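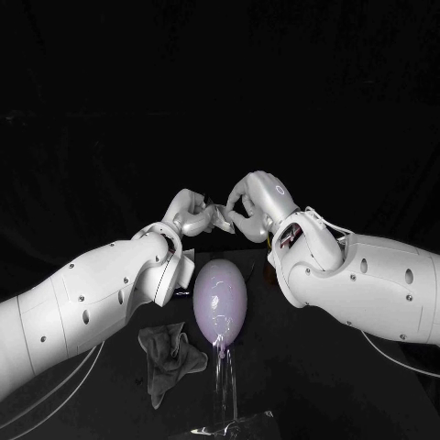
Figure 4. The two-handed station during the open day, with both hands holding a small piece of plastic above the balloon.

4.2 Observations at the open day

The second part of our study was made at the open day of the Wilter laboratory on 2/23/23. Visitors came in groups of at most 16 persons, and each group stayed at the two-handed station for 17 minutes. Ekrem Baysal operated the station and Hacer Uçar answered the questions. The first author stood behind the visitors and took notes by hand, so that the behaviour of the groups would be disturbed as little as possible.

The objects were chosen together with the operators. We wanted items which a visitor knows from home and which change their shape easily: a balloon, thin clear plastic and a soft cloth. The black table and the black curtain behind it were kept the same for all groups. Figure 4 shows the thumb and index finger of each hand closed on the plastic, with the lavender balloon standing on its knot under them.

In the morning the operator explained every movement before it started. After the lunch break he was asked to stay silent until the first question came from the visitors. In the silent condition the groups spoke more with each other, and several visitors imitated the pinching movement with their own fingers. Children were usually the first to do this. In the explained condition the questions were addressed mostly to the operator, and they concerned price, safety and the colour of the arms.

Some 5 of the visitors asked if the balloon would burst. We did not expect this question to be so useful. It was often followed by a discussion of how much force a hand should use, a topic that the printed guide of the laboratory treats only on its last page. Jennylyn Sebastian, who coded the notes independently, placed these discussions in the category "judgement of grip" (see Section 3.4).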